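Call for participants: tea drinking and sleep diary study

Serkell Sleep and Diet Unit is seeking adults who drink black tea daily to take part in a four-week diary study. The study looks at how the time of the last cup in the day relates to sleep onset and waking during the night. Recruitment closes at the end of October.

Who can take part

Participants must be 18 or over, drink at least two cups of black tea a day, and keep a regular bedtime. Shift workers, people taking prescribed sleep medication and people who are pregnant are not eligible. Coffee drinkers may apply if they have no more than one coffee a day, before noon.

What is involved

Weeks one and two: keep to your usual habits and fill in the diary each morning.
Weeks three and four: follow the cut-off time assigned to you (2 pm, 5 pm or none).
A wrist monitor is worn overnight throughout and returned by prepaid post.
Two visits to the unit, each lasting 90 minutes, at the start and end of the study.

We are enrolling 431 participants. An earlier survey by the unit drew 1,374 replies and was used to set the three cut-off times. Taking part in that survey does not affect eligibility.

Measuring your cup

Diary entries are recorded in millilitres. Use the same cup at home for all four weeks and record its volume at the first visit. One standard serve is 200 mL. Larger mugs are acceptable if the fill level is kept constant.

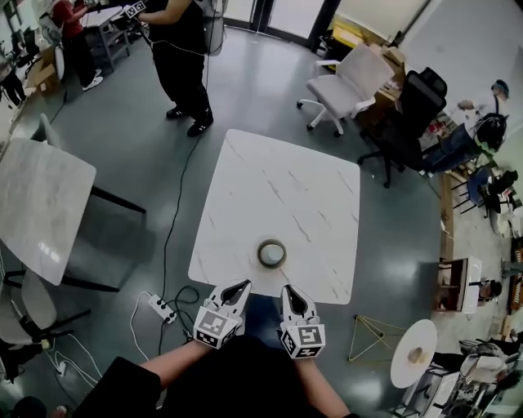

Payment and travel

Participants receive $200 on completion of the second visit. Parking is free. Public transport fares are reimbursed on presentation of a receipt.

How to apply

Complete the screening form at the Serkell front desk or ask for a copy by post. Questions about eligibility go to Chelsea Marsden, study coordinator. Questions about data storage go to Fuad Abdella.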